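Kit watch: Flindetti's hand-held gripper pair

13 Dec 2024

Rendetby has been pushing the Flindetti set since May, and enough of you have written in to ask whether it deserves a line in next year's budget that we finally borrowed one. The pitch is familiar. You buy two hand-held grippers, your staff do the chores with them, and the recordings go off to train a robot arm you may or may not own yet. Rendetby says a new operator is ready in 30 minutes. I would like to know what they mean by ready.

Picking up a block is easy with these, and a block is what the sales video shows. Cloth is where I start to have doubts. A knitted piece bunches up the moment you close on it, and you have no feeling in your fingertips to tell you whether you have one layer or three. You end up working by eye and going slowly.

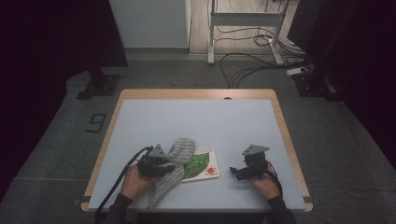
The cables bother me more than the jaws do. Each gripper trails one, and if you are reaching across a table for an hour you will be thinking about where it lies. The brochure calls the set "light and free moving." Light, fine. I asked Rendetby if a wireless version was coming and got a link to the same brochure.

Then there is the price. The pair rents at $500 a month, plus $300 for setup, and the software license covers 10 users whether you have 10 or two. Storage is extra once the trial ends. The older Brultari kit has clumsier handles and a worse manual, but you buy it once and you keep your own files. Rendetby's contract says your recordings can be used "to improve the service," and I couldn't find a way to opt out.

Nataša Milošević, whose team at Mladenović has rented the set through the fall, is kinder about it than I am. "The tracking is good and the support desk picks up," she told me. "I'd still want to see what an arm does with our fabric data before I paid for a second year." So would I. We asked Rendetby for results on soft goods and were sent a chart with no labels on one side.

If your work is boxes and bottles, take the trial and read the storage terms first. If it's towels or clothing, hold off until they can show an arm doing the job. We'll print their answer if one comes.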